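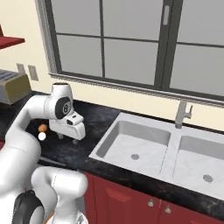 Choosing a Driver for Outdoor LED Fixtures

Last updated: October 7, 2023

Readers of this blog frequently write to ask why an outdoor LED fixture fails well before the life printed on its carton. In most of the cases I have reviewed, the diodes were still in working order. The part that had failed was the driver, the small power supply that converts line voltage to the steady direct current the diodes require. The notes below set out how I select drivers for exterior work and what I learned from replacing a number of them at the Grondmont site.

Constant current and constant voltage

A constant-current driver holds its output current at a fixed value and allows the voltage to vary within a stated range. It is the usual choice for floodlights, wall packs and most pole fixtures. A constant-voltage driver holds its output at a fixed level, commonly 12 or 24 volts, and is intended for strip lighting and sign modules that carry their own current-limiting parts. The two types are not interchangeable. Before ordering a replacement, read the label on the failed unit and match the output type first, then the current or voltage, then the wattage.

Loading

A driver should not be operated continuously at its full rating. I size the driver so that the connected load falls comfortably below the maximum, particularly where the enclosure is sealed and faces the afternoon sun. Very light loading is also undesirable. Many constant-current units have a minimum output voltage, and a short string of diodes may fall beneath it, which commonly shows up as flicker or repeated restarting.

Temperature

Two temperatures appear on a typical data sheet. The ambient rating refers to the air surrounding the driver. The case rating refers to a marked point on the housing, usually labeled Tc, and it is the more useful of the two for an installer. Expected life is normally stated at a particular case temperature, and it falls as that temperature rises. A thermocouple taped to the Tc point for an afternoon will settle most arguments on the subject.

Cold starting deserves equal attention. The fixtures at Grondmont include 57 wall packs on the north side, and in January of this year 21 of them were slow to start or did not start at all. The original drivers were fitted with capacitors poorly suited to low temperatures. I replaced them with Predeo units carrying a lower starting temperature on the data sheet. The remaining Clurer drivers on the south side were left in place, as they had given no trouble.

Surge protection

Exterior circuits are exposed to surges from lightning and from the switching of nearby motors. Protection built into the driver is often modest. For the pole lights I added a separate Najjar surge device at each base, rated at 2000 volts residual or less. Such devices wear out with use, and the indicator should be checked at each scheduled inspection. Disconnect the circuit and verify that it is dead before opening any fixture.

Related posts

Reading an LED Driver Label
Sealing Cable Glands on Pole Lights
Dimming Methods Compared
When to Replace a Photocell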